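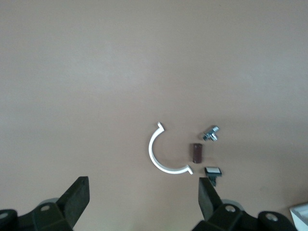

Re-zeroing the grippers and wrist cameras on the Lirkham bench cell

Print this page | E-mail this page

If your two-arm cell has started missing small parts by a hair, don't go straight to the arm calibration! Nine times out of ten on ours the arms are fine and it's the fingers or the wrist cameras that want attention. The whole job takes a morning the first time and less than an hour once you know it, and it's one of my favourite jobs on the cell (you get to see so much of how the thing works with very little dismantling).

I wrote these notes for the Lirkham bench and Ona Raudsepp has tidied them up for the Carnotdale one. The bolts and clearances are the same on both.

What you need

- hex keys, the good set from the Pinheiro drawer
- lint-free cloths and isopropyl alcohol
- a feeler gauge
- the thin steel setting plate
- thread locker, low strength
- a few test parts of different shapes and finishes
- the cell log

1. Park and make safe

Send both arms to the service pose and let them settle. Press the stop, lock off, and check the log to see that whoever was on before you hasn't left a note. Clear the bench of anything you won't be using. A small drawer unit can stay where it is if it's part of your task, but mark its front corners with tape so you can tell later if you've nudged it.

2. Clean the finger pads

Wipe each pad from the base to the tip, folding the cloth to a fresh side each time. Go round the back of the pad as well. Dust collects there and works its way forward. If the pad feels slick after it has dried, do it again. Don't use anything abrasive, even on a stubborn mark, or you'll be making new pads before you know it.

Clean the camera window with a separate cloth. Please, a separate cloth! Jinlong Wei and I lost an afternoon to a smear that I had put there myself.

3. Check the finger bolts

Try each bolt by hand with the short end of the key. You're feeling for movement and nothing more at this stage. If one turns, take it right out, clean the thread, add a small drop of thread locker and put it back finger-tight. When they're all in, nip them up a little at a time, alternating between the two fingers so that neither gets pulled over.

4. Set the gap

Unlock, bring the cell up in slow mode and open the gripper. Hold the setting plate upright between the fingers and close on it at the lowest force setting. The pads should meet it flat along their whole length. Slide the feeler gauge down both sides. If it goes in at the tip and stops at the base, the fingers are splayed and you need to go back to the bolts.

Once they're flat, take the plate out, close the gripper completely and press Set Zero. On our controller the reading should come up as 228. A difference of 2 either way is fine. Anything bigger, repeat the step, and if it's still out after that, check for a scrap of old thread locker behind a pad.

Do the right arm from start to finish and then the left. Swapping back and forth looks quicker and really isn't.

5. Line up the wrist camera

Open the gripper to the working width and bring up the live view. You want both fingers coming in from the bottom edge, left and right, with plenty of clear bench above them. Loosen the camera mount just enough to turn it, bring the fingertips level, then tighten it again while watching the screen. It will creep as you tighten! Allow for that and aim slightly past where you want it.

Now put a few test parts down between and beyond the fingers. I like a mixture: a white clamp half, a dark block, something in bright metal, a little plastic piece. White shows you whether the exposure is too high, dark shows you whether it's too low, and metal tells you straight away if a lamp is glaring. Adjust exposure until the outlines are clear on all of them, then save.

6. Run it with both arms

Go back to the bench camera view and start the short handling routine at reduced speed. Keep your hand by the stop.

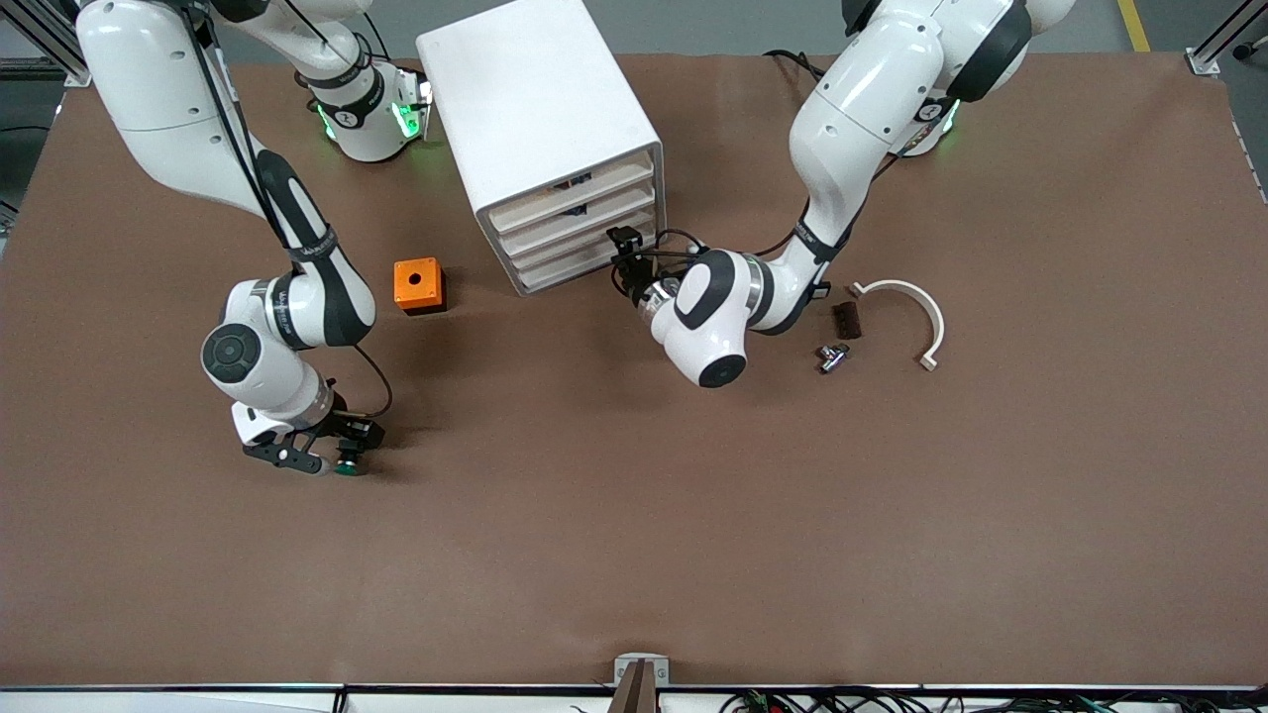
Both arms over the bench: a small green-rimmed part between the right arm's fingers, and the left arm reaching towards the drawer cabinet.

Watch the fingers on the way down, especially over the bench surface. You want clearance at the lowest point and no scraping. Watch the cables, too. A loop at the wrist needs enough slack to follow the joint round, but it shouldn't hang where the gripper could catch it. Retie anything you don't like the look of.

For the drawers, run the approach on its own first and stop short of the front. Look from the side. If the gripper comes in high or low, correct the approach point and leave the zero you've just set alone.

Then let it run. I do 16 picks on each arm, mixed parts, and write down every miss with the part and which way it slipped. A single miss on shiny metal doesn't worry me. Repeated misses on the same side mean a pad isn't flat.

7. Write it up

In the log put your name, the zero readings for both arms and any bolts that had moved. Judite Caldeira keeps a graph of the readings from both benches and it's lovely to see how steady they've become since October.

How often?

After more than 60 hours of running, or after any bump, whichever comes first. Also after changing pads.

Clementina Caldeira has the drawing for the setting plate if you'd like to cut your own. The Wundano bench has a different finger mount, so steps 3 and 4 won't match. Joaquim Nogueira is writing those up separately.

We use cookies to remember your settings. By continuing to use these pages you accept this. OK | More information

Contact | © Lirkham Bench Notes | Back to top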